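나라니츠 NH-2 양손 파지형 시연 장치

제품 안내 | 사양 | 구성품 | 도입 및 교육 | 문의

제품 개요

나라니츠(Naranitz) NH-2는 작업자가 좌우 손에 그리퍼를 하나씩 쥐고 작업을 직접 수행하면서 그 동작을 로봇 학습용 시연으로 기록하는 장치입니다. 원격 조종용 로봇 팔을 설치하지 않은 작업대에서도 시연을 수행할 수 있으며, 기록된 손목 궤적과 손가락 개폐량은 양팔 로봇의 정책 학습에 사용하는 공통 형식으로 저장됩니다.

본 제품은 연구기관, 대학 실습실 및 물류·의류 분야의 자동화 부서를 대상으로 공급합니다. 기구 설계는 테오도르 지우코프스키(Teodor Ziółkowski) 책임연구원이, 기록 소프트웨어는 네긴 아지미(Negin Azimi) 선임연구원이 총괄하였습니다.
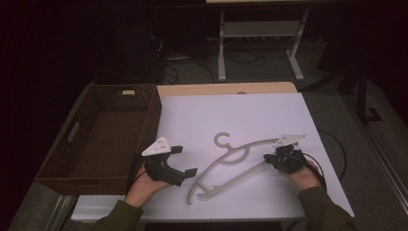

양손 시연에서는 두 그리퍼의 상대 위치가 한 손 작업보다 결과에 큰 영향을 미칩니다. NH-2는 좌우 장치의 자세를 동일한 시각 기준으로 기록하므로, 한 손이 대상물에 접근하는 동안 다른 손이 대기하거나 보조하는 구간도 누락 없이 보존됩니다. 옷걸이와 같이 가늘고 굴곡이 있는 대상물을 흰색 판 위에 놓고 두 그리퍼를 마주 보게 하여 접근하는 작업은 당사가 기본 교육 과정에 포함하고 있는 항목입니다. 작업대 한쪽에 바구니를 두는 배치에서는 그리퍼가 바구니 벽과 접촉하지 않도록 시작 자세를 미리 정해 두는 것이 좋습니다.

주요 특징

직접 시연 방식
작업자는 손가락 개폐를 손으로 직접 조작합니다. 접촉 순간의 속도 조절과 재파지 동작이 작업자의 평소 손놀림에 가깝게 기록됩니다.

좌우 동기 기록
두 장치는 유선으로 기록 장치에 연결되며, 시작 및 종료 신호를 공유합니다. 한쪽 연결이 끊어진 경우 해당 시연은 자동으로 보류 목록에 분류됩니다.

원격 조종 전환
별매품인 드론홀름(Dronholm) 연동 모듈을 장착하면 같은 장치로 원격지의 양팔 로봇을 조종할 수 있습니다. 직접 시연과 원격 시연은 동일한 작업 명칭 아래에서 구분하여 관리됩니다.

시연 검토 도구
기록 종료 후 손목 시점 영상과 개폐량 그래프를 나란히 재생하여, 사용할 구간과 제외할 구간을 지정할 수 있습니다. 검토자 의견은 시연별로 저장됩니다.

권장 작업 환경

작업면은 무늬가 없고 빛 반사가 적은 소재를 권장합니다. 대상물과 작업면의 명암 차이가 작을 때에는 조명 방향을 조정하여 윤곽이 구분되도록 하십시오. 연결 케이블은 작업자의 팔꿈치 바깥쪽으로 정리하고, 대상물의 이동 경로를 가로지르지 않도록 배치하여야 합니다.

각 시연은 두 그리퍼를 완전히 벌린 상태에서 시작합니다. 손가락 끝이 작업면을 향하도록 한 다음 시작 신호를 입력하고, 기록이 개시된 것을 확인한 후 대상물에 접근합니다.
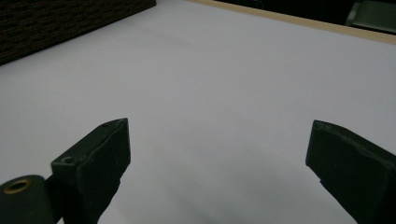

시작 자세가 시연마다 크게 다르면 학습된 정책의 초기 동작이 불안정해질 수 있습니다. 당사는 동일 작업에 대하여 시작 위치를 일정 범위 안에서만 변경하고, 대상물의 방향은 충분히 다양하게 바꾸는 방식을 권장합니다. 실패한 시연은 삭제하지 말고 실패 표시를 하여 별도로 보관하시기 바랍니다.

기본 구성품

파지형 그리퍼(좌·우) 1조
연결 케이블 2개
기록 장치 1대
교체용 손가락 부품 2조
보정판 1매
운반용 케이스 1개
한국어 사용 설명서 1부

유지 관리

손가락 부품은 소모품입니다. 모서리 마모나 흠집이 파지에 영향을 주는 것으로 판단되면 좌우를 함께 교체하십시오. 한쪽만 교체할 경우 개폐량 보정값에 차이가 발생할 수 있습니다. 교체 후에는 반드시 보정 절차를 다시 수행하여야 하며, 보정 전의 기록과 보정 후의 기록은 서로 다른 묶음으로 저장됩니다.

장치 표면은 마른 천으로 닦으며, 유기용제는 사용하지 마십시오. 케이블 접속부는 사용 전에 헐거움이 없는지 점검하시기 바랍니다.

도입 및 교육

신규 도입 기관에는 7시간 과정의 운용 교육을 제공합니다. 교육은 장치 보정, 단일 대상물 시연, 양손 협조 시연, 기록 검토의 순서로 진행되며, 교육 책임자는 루크사나 메몬(Rukhsana Memon)입니다. 다음 정기 교육은 6월에 플록콤(Flokcombe) 교육장에서 실시하며, 방문 교육은 별도로 협의합니다.

에스코베도(Escobedo) 연구동에서는 도입 전 시험 사용이 가능합니다. 시험 사용 기간은 거의 2주이며, 이 기간에 기록한 시연 자료의 권리는 신청 기관에 귀속됩니다.

견적 및 문의

견적을 요청하실 때에는 대상 작업, 사용 예정 로봇의 기종, 원격 조종 모듈의 필요 여부를 기재하여 주시기 바랍니다. 접수된 요청은 영업 담당 홀리스 에스포지토(Hollis Esposito)가 확인한 후 회신하여 드립니다.

제품의 외관과 사양은 성능 개선을 위하여 예고 없이 변경될 수 있습니다.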